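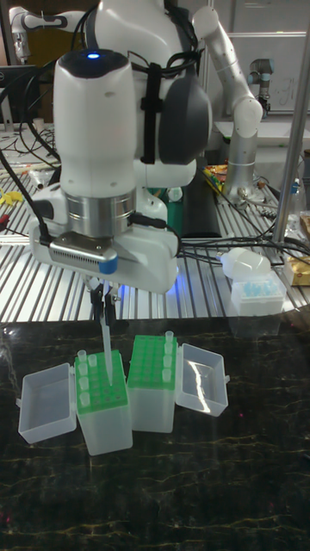 Awuor Mussa learned to pipette when she was a student, and she says it took her one afternoon. To teach the same movement to a robot has already taken her a good part of the year, and she does not think she is at the end of it. The task which her group at Sison has chosen is one that any laboratory worker would find almost too small to mention: take a plastic tip from one box and put it upright into a hole of another box. The tip is clear, so the cameras see it badly. The holes in the green rack are narrow and stand close together. And the two black fingers of the gripper, which hold the tip from both sides, feel nothing that the person guiding them can feel.

"When I do it with my own hand, I don't look at the tip at all," she says. "I look at the hole. My fingers tell me the rest. Then I sit down at the controls and I find that I must look at everything."

Sison is a small company, and it shares a floor with several others. One comes in through a corridor full of bicycles. The group that works on demonstration, as they call it, has the far end, where there is always a little more noise than one would expect. It makes software for laboratories which are too small to buy a large automatic line, but too busy to have people moving plastic from box to box all morning. The idea is that a laboratory should be able to show the robot its own way of doing things, with its own boxes, on its own table, and that no programmer should have to come.

There are two ways to show. The first is to take the arm by the wrist and lead it, as one leads a child who is learning to write. The arm makes itself light, and the person pushes it where it should go while the computer keeps a record of every joint. The second is to stay away from the arm and drive it from a distance, with a smaller arm or a handle that the big one follows.

Ramil Bañez, who has worked with both, prefers the second, but it was not love at first sight. "Leading by the wrist is pleasant. You understand it in a minute," he says. "But your body is in the way. You stand in front of the camera, your sleeve is in the picture, and the robot learns from pictures in which there is a sleeve. Later it works alone and the sleeve is gone. It gets confused." There is also the matter of force. A person who pushes an arm with a whole shoulder cannot easily stop within the width of a hair, and a tip which comes down beside its hole will bend or jump out of the fingers.

So for the tips they work from a distance. The programme they use is called Aletus, and it was written in the house. Milagros Macapagal, who wrote the larger part of it, is a quiet woman who came from the making of film subtitles, and she sees more similarity between the two jobs than I did at first. In both, she explains, one must decide where a thing begins. A demonstration has a start and an end, and in between there are moments where the person waits, or doubts, or scratches the nose. If all of this goes into the training, the robot will also wait and doubt.

"We had an arm that stopped each time above the rack for two seconds," she says. "We looked for the mistake in the code for days. Then we watched the recordings again. It was Dexter. Dexter always stops for two seconds before he goes down."

Dexter Cruzado does not deny it. He is the one who has given the most demonstrations, 368 of them for this task alone, and he has the calm of a person who has done one thing many times. He was a dental technician before. I asked him to let me watch, and he agreed under the condition that I would not talk to him while the tip was between the fingers.

It is strange to watch. His hand moves a few centimetres and the large arm, on the other side of the table, moves also, a very little later. The delay is small, but he says that one feels it in the stomach during the first week. Going across is easy. The difficulty is in the last part, when the tip is over the rack and it must be decided from the screen if it stands over the hole or only seems to. He moves a little to the left, then a little back. He stops – I counted, and it was two seconds – and he goes down.

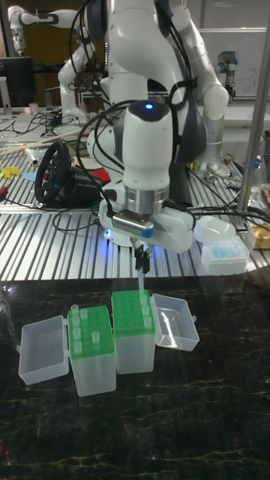
Lining up a tip over the right-hand rack, both boxes open on the marble-patterned table.

"The bad ones are also useful," he said afterwards, when speaking was allowed again. In the beginning he used to delete every demonstration where something went wrong. Now he keeps a part of them, if he was able to repair the mistake. A robot that has seen only perfect movements does not know what to do when it finds itself a little too far to one side. It has never been there. A person who goes wrong and comes back shows it the way home.

This was for me the most interesting point of the visit, and I heard it from each of them in different words. Mussa compares it with learning to drive. A good teacher lets the pupil come near to the edge of the road once or twice. Bañez has a less friendly comparison, with his uncle, who corrected everything so early that one never learned where the danger was.

How many demonstrations are enough? I had hoped for a figure, and they did not want to give me one. With 200, says Macapagal, the arm could do the task when the boxes stood where they had always stood. When somebody turned the box by the width of a finger, it put the tip on the plastic between two holes and pressed. More recordings helped, but what helped more was that the boxes were moved between one recording and the next, and that the open lids were placed differently. A lid shines, and the shine is in another place each time. Before this the arm had, so they believe, taken the shine on the lid for a kind of landmark.

Also the number of tips in the rack plays a role. A full rack looks very different from one with only a single row left, and for the person it changes nothing, while the arm at first treated them as two different objects. Now they begin sometimes with a few tips in a corner, sometimes with many, and they leave the pattern to chance. Cruzado would like to have it tidier. He admits that he fills the racks from the edge if no one stops him.

Not everybody in this trade believes in so much handwork. Wilfredo Agbayani, who is at Fluvar, a firm that builds classical laboratory machines, was friendly on the telephone, but not convinced. His machines also move tips. They do it faster than Dexter Cruzado's hand and much faster than the arm that learned from it. They need for this a rack that is fixed to the table with screws, and a tip of one certain size.

"If you have ten thousand to do, you come to me," he says. "I don't need to show my machine anything. I measure where the hole is, and it remains there." He sees a place for the other method in laboratories where the work changes every week, but he asks who will give all these demonstrations. "They say that no programmer must come. Good. But then a person must sit there and do it hundreds of times. Is that person cheaper?"

I brought the question back to Mussa, and she did not find it unfair. In her opinion the answer depends on how much can be carried over from one task to the next. If the arm has learned to put down a tip, it should need less help for a small tube, and again less for a cap. They have begun to test this. For the tube it looks promising, for the cap it does not, and she is not yet sure why. A cap has to be turned, and turning is a movement that people make with the fingers. The robot has only the wrist.

There is one laboratory that already uses what they make. It is called Skivis and it tests water from wells and swimming baths. It has one arm and 5 people, of whom two have learned to give demonstrations. They did not begin with the tips but with something simpler, the moving of bottles from a tray to a shelf. I spoke with them only in writing. They report that the arm does its work in the evening, that it is slow, and that the slowness disturbs them less than they had thought. What disturbed them was that after a new lamp was installed over the table it refused the bottles for a whole day. They gave new demonstrations under the new lamp, and then it took them again.

Macapagal has put this story into the handbook of Aletus, in the chapter on light. The handbook is longer than she would like. She writes in it such things as one cannot find in an article: that the person should take a break before the hand becomes tired and not after, that two people with very different habits should not be mixed without thinking, that one should say aloud "down" when going down, because it makes the hand slower. The version I was given carried the date 19/09/2021, and she had already corrected it in pencil on several pages.

The next larger trial is planned for October. Then it will be Bañez who gives most of the demonstrations, so that they can compare. He is left-handed, and he has the habit of coming to the hole from the other side. Cruzado will be sitting next to him with a notebook. He has been asked not to give advice, and he has promised to try.

Before I left I was allowed to put in one tip myself. I held the handle with far too much strength, as everybody does, and the arm trembled with me over the table. I missed the hole on the first attempt. On the second I heard a small click, and Cruzado asked me if I wanted to have it saved.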